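Why Does a Cut Turn Into a Scab?

You fall off your scooter and scrape your knee. It stings, it bleeds a little, and by the next day there is a hard brown patch where the scrape was. A few days later the patch falls off and there is pink skin under it. Your body did all of that work by itself.

Skin has layers

Your skin may look like one thin sheet, but it has layers. The top layer is called the epidermis (say "ep-ih-DUR-miss"). It keeps germs out and water in. Under it is the dermis. The dermis holds tiny blood vessels, nerves, and the roots of your hairs.

If a scrape only touches the top layer, it may not bleed at all. If it reaches the dermis, it cuts some of the tiny blood vessels and blood comes out.

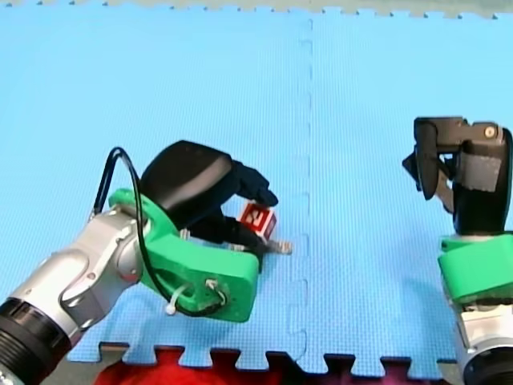 Step 1: Stopping the leak

First, the cut blood vessels squeeze themselves narrower so less blood gets through. Then very small pieces in your blood, called platelets, rush to the spot and stick together. They make a plug. Thin threads called fibrin form a net over the plug and hold it in place. This is a clot. When the clot dries out in the air, it becomes a scab.

Step 2: Cleaning up

White blood cells arrive next. They eat germs and bits of dead skin. The skin near the cut may look red on lighter skin, or darker than usual on brown or black skin. It may also feel warm and a bit puffy. A little of this is normal for the first few days.

Step 3: Building new skin

Now your body starts to fill the gap. Cells in the dermis make collagen, a strong material that works like scaffolding on a building. New blood vessels grow in to bring food and oxygen. At the same time, cells from the edges of the cut creep across under the scab until they meet in the middle.
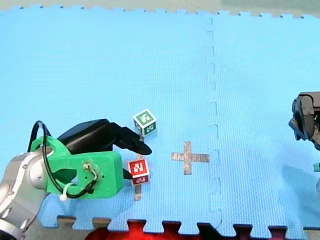 The new skin is thin at first, so it can look pink or shiny. Over the next weeks and months it gets stronger. If the cut was deep, the collagen may be packed in a different pattern from the skin next to it - that is a scar. Many scars fade with time, but some stay for life.

Why does it itch?

Healing skin releases chemicals that wake up the nerves nearby, and your brain reads this as an itch. Try not to scratch. Pulling off a scab too early can open the cut again, and then your body has to go back and make a new clot.

How to help

Wash your hands, then rinse the cut with clean running water. Pat it dry and cover it with a clean bandage. Change the bandage every day, or sooner if it gets wet or dirty.

Tell a grown-up if the cut is deep, if it won't stop bleeding, or if it gets more sore and swollen instead of less. Also tell them if you see pus - a thick yellow or green liquid.

Words to know

Clot: a plug of thickened blood
Collagen: a strong material that helps hold skin together
Platelets: tiny pieces in the blood that help it clot

Written by Salamatu Abubakari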